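Household Water Use in Dondbridge: Term Project Report
Prepared by Baptiste Moulin

2. Method

Households in the Lemaire and Pundeck streets were invited to take part by letter in March. Each household that agreed was asked to read its own water meter at 7 am and again at 9 pm, and to write both readings on a printed sheet. Participants were also asked to note any unusual use, such as filling a pool or washing a car. The sheets were collected after 5 days and entered into a spreadsheet.

Readings were taken in litres. Where a sheet was missing an evening figure, the whole day was left out of the totals. No attempt was made to estimate missing values.

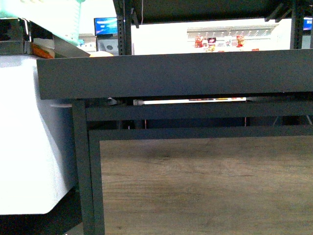 3. Results

The combined total for the Lemaire households was 2634 litres, and for the Pundeck households 2654 litres. The difference of 20 litres is small and may be explained by reading errors alone. The original proposal had predicted that Pundeck would use far more water, as its gardens are larger. The results do not support this prediction.

Daytime use was higher than overnight use in both areas. Several participants recorded that they watered their gardens before the morning reading, so part of their garden use was counted as overnight use. This was a fault in the design of the sheet – the instructions did not mention watering times at all.

4. Limitations

The study was carried out in mild weather, and behaviour in summer is likely to differ. Household size was not recorded, so use per person could not be calculated. A later study should collect this information at the start and should include the newer homes in the Ditaler estate, which have rainwater tanks.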